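Board for the kids' shape blocks -- oil or leave bare?

Pulureo
Glued-up maple-look board, sits on my pegboard bench. Oil it or not?

Vusel
Oil. Two coats, 300 grit between.

Maillard
Disagree. Oil marks painted blocks. Leave it bare and wipe it down.

Vusel
Never had that happen in 3 years.
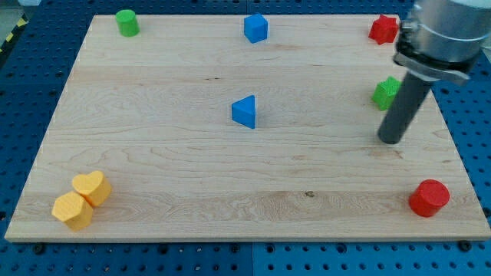

Pulureo
Coloured blocks are what I'm worried about, so Maillard's point matters. The green cylinder and the blue cube live on that board all day. There's also a small dark knot in the front half -- should I fill it before August?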